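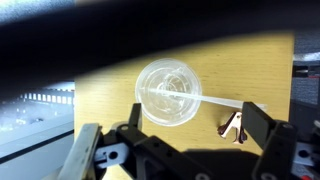

Karen wrote to me after the first upload and asked why on earth anyone would need a list of table clutter, and whether I'd at least put in how big the cups were. Fair enough! So this readme is longer than the old one, and the cup sizes are in it.

Tabletop Odds and Ends, version 2

What's in the folder

This is my running set of notes and pictures on the small stuff that piles up on tables: cups, straws, clips, lids, rubber bands, pens that may or may not write. I started it in November when I was trying to sort out the supply shelf at Pridarmont (our shared workroom) and kept losing track of what we had. It grew from there.

There are 225 entries. Each one has a short name, where the thing belongs, and a line of notes if I had anything to say. Some notes are long. The binder clip notes are very long, sorry, I have opinions about binder clips.

Cups and straws

Clear plastic cups go under "cups, clear" even if there's a straw in them. The straw gets its own entry too, under "straws", and clear ones are tagged "clear" so you can search for both together. I went back and forth on this for ages. Please don't merge them, I just got them apart.

Our shelf cups hold 225 ml and come in sleeves of 100. (There you go, Karen.)

Clips

Small metal binder clips are under "clips, binder". If the handles are folded down I write "folded" in the notes, mostly for my own use when I'm packing the little tins, where 70 folded ones fit and the lid still shuts.

Things I know are wrong

The Arnow shelf labels changed halfway through, so older entries say "bin" where newer ones say "tray". Same spot. I also spelled "translucent" two different ways and haven't hunted them all down.

The Tuhumury drawer isn't covered yet. It's mostly tape.

Using it

Take whatever you like, change the names to suit your own shelves, and tell me if you find a duplicate. Put the entry name in your message, please, or I'll never find it.

Last updated July 7, 2024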